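Shirt folding

Shirt folding is the arranging of a shirt into a flat, compact shape for storage, display or packing. T-shirts are usually folded on a table or bed. The sides and sleeves are turned in toward the middle, and the lower part is then brought up to meet the neckline, once or twice depending on the depth of the drawer.

Variants

The Jerkholm fold leaves the neckline on top and is common in stores. The Piment fold ends in a narrow strip that stands upright in a drawer.

Stacking

Folded shirts are stacked with the folded edges facing the same way. Household guides generally suggest no more than 10 to a pile, as taller piles tend to lean. 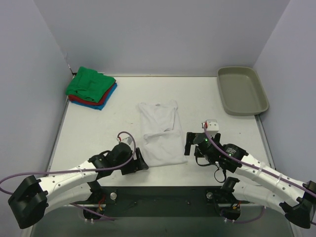
A folded white T-shirt, with green, red and blue garments stacked behind it to the left

See also: Ironing, Clothes hanger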